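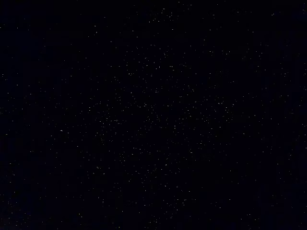 How to Sleep Warm in a Tent When It's Cold Out

November
By Walid Akl

8 min read

Search this site Search

I spent a lot of nights being cold in tents before I got any good at this. The worst was up at Skallness, in a bag that said it was fine for the weather, on a pad I'd owned since college, in every piece of clothing I'd brought including my rain pants. I gave up at two in the morning and sat in the car with the heater going. My wife slept right through it, which stung a bit!

Since then I've worked out a routine, and last time we camped at 23 degrees (Fahrenheit, if you're reading from elsewhere) I woke up too hot and had to unzip. So I'm going to write down what I do, in the order I do it. This is for regular car camping or a short walk in. If you're heading up a mountain in January, please go learn from somebody who does that for a living.

Start with what's under you

If you only fix one thing, fix the pad. When you lie on a sleeping bag, you squash all the fluff underneath you flat, and squashed fluff doesn't keep anybody warm. The ground just pulls the heat out of your back all night. I bought two different expensive bags before I figured out that my pad was the problem, so learn from my wallet.

Pads come with an R-value, and a bigger number means more warmth. The number should be on the package or on the maker's website. Mine was a summer pad with an R-value of 2, and it was great in July. For nights below freezing I like 6 or better. You can get there by stacking, too, and the numbers just add together. I put a cheap closed-cell foam pad on the ground and my Okside inflatable on top of it. The foam also means that if the inflatable springs a leak overnight (mine has, once, slowly, with a little hiss I could hear but never find) you still have something between you and the dirt.

No foam pad? A folded wool blanket under the inflatable helps. So does one of those puzzle-piece play mats from the kids' room. Car floor mats, in a pinch, though your tent will smell like a car.

Blow the pad up before dinner and then top it off right before bed. The air inside shrinks as it cools down and the pad goes soft, and a soft pad lets your hip touch the ground.

About the bag

The number printed on a sleeping bag confuses everyone. A lot of bags list a comfort rating and a lower limit, and the big number on the front is very often the lower limit. Look for the comfort number on the tag. If you run cold, buy a bag rated well below the coldest night you expect. You can always open a bag up.

My bag came from Haddadin, a little outdoor shop near my old job, and the man there made me lie down in it on the floor with my shoes off while other customers stepped around me. I felt silly, but he was right to insist. If the bag is too long, you've got a big pocket of cold air down by your feet. If it's too tight, your knees and shoulders press the filling flat. You want room to roll over and not a whole lot more.

Take the bag out of its stuff sack as soon as the tent is up. Give it a good shake, holding it by the foot end and then by the hood, and leave it spread out for an hour or so. Down bags especially need the time to puff back up. At home, keep it in a big loose cotton sack or hang it in the closet. I stored one crammed in its little bag for a whole winter and it never fully recovered.

You can also add a liner or throw a quilt over the top. I use an old Povow fleece blanket, the kind with the satin edge, tucked around the outside. Keep anything on top light. A heavy blanket squashes the filling and you're back where you started.

Pick your spot before you pick your view

Cold air runs downhill and sits in the low places. That pretty meadow by the creek is going to be colder and damper than the spot a short walk up the slope, and you'll wake up with frost all over everything. I look for a flat bit partway up, with some trees or a bank to break the wind, and I check overhead for dead branches before I put anything down.

If you care about morning sun (I really do), figure out which way is east and make sure there isn't a ridge in the way. Getting sun on the tent early makes the whole business of putting on pants a lot nicer.

Keep the vents open. I know! It feels completely wrong to let cold air in on purpose. But you breathe out a surprising amount of water overnight, and if it has nowhere to go it lands on the inside of the tent and then drips on your bag. A damp bag is a cold bag. Open the top vent, crack the door a little at the top, and close the side the wind is coming from.

And please don't bring any kind of stove, charcoal or fuel-burning heater in to warm the place up. Carbon monoxide has no smell and it kills people in tents every year. Cook outside, warm up outside, and leave it all outside when you turn in.

The hour before bed

This is the part I used to skip, and it matters almost as much as the pad.

Eat something. I like a snack with some fat in it right before I brush my teeth: peanut butter on a tortilla, a chunk of cheese, a handful of nuts. Your body makes heat out of that food while you sleep. Chocolate also works and makes the kids very cooperative.

Boil some water and fill a bottle. Use a hard plastic or single-wall metal one that's made to take boiling water, and make sure the lid is screwed on tight. Turn it upside down over the dirt and give it a squeeze or a shake before it goes anywhere near your bed. Then put it in a thick sock and drop it into the bag, ten minutes before you climb in if you can wait that long. I keep mine between my thighs for the first part of the night and push it down to my feet later. An insulated bottle is no use here, it just keeps all the heat to itself.

Change your clothes. All of them, including underwear and socks. What you wore all day is holding sweat even when it feels dry to your hand. I keep a set of sleep clothes in its own bag and I don't let myself wear them for anything else:

long-sleeve wool or polyester top
matching bottoms
thick loose socks, a size up if you have them
a knit hat that covers the ears
a neck tube, which I pull up over my nose at four in the morning

Loose is good with socks. I wore two tight pairs for years thinking I was being clever, and my toes were freezing, and all I was doing was cutting off the blood.

Go to the bathroom, even if you don't think you have to. Then do some moving around. I do squats next to the tent until I'm warm and a little out of breath but not sweating. The sleeping bag doesn't make any heat of its own, it only holds on to what you bring to it, so get in warm. If you get in shivering you'll lie there shivering for ages.

Once you're in

Zip all the way up and snug the hood so only your nose and mouth are out. Don't breathe inside the bag, tempting as it is. It feels lovely for a couple of minutes and then everything around your face is wet.

Stuff your puffy jacket into any gap, either around your shoulders or down at the bottom. Tomorrow's clothes can go in with you as well, as long as they're dry, and then they're warm when you put them on. I also bring in my phone, my headlamp and the water filter. Batteries hate the cold and a filter can be ruined if it freezes.

If you wake up cold at 3 a.m., do something about it right away. I used to lie there hoping it would pass. Eat the snack you left in the tent pocket (skip this in bear country, where all the food gets locked up away from the tent), then do some sit-ups right there in the bag. Tense every muscle, let go, do it again. Check that you haven't slid off the pad. And if you need to pee, go pee. You won't fall back asleep until you do, so you may as well get it over with.

Kids and cold sleepers

Small kids wriggle off their pads and out of their bags. We put ours in the middle, between the two grown-ups, with foam wall to wall under everybody. A kid in an adult bag has too much empty space around them, so fold the bottom half of the bag under and it fits much better. Warm pajamas, hat, socks, and check the back of the neck during the night to see how they're doing. For babies, I'd wait for summer.

In the morning

Open the bag all the way and drape it over the tent or a bush while you have coffee, inside out if the lining feels clammy. Even a half hour of sun makes a difference to the second night. If it's raining, just leave it spread out inside with the doors open, and keep the breakfast dishes away from it.

Try the whole setup in the backyard first if you have one. Our first test was a Thursday, a school night, which was a bad choice, and two of us came back in before midnight. We'd brought the summer pads out by mistake. The next try went fine, and after that we booked the site.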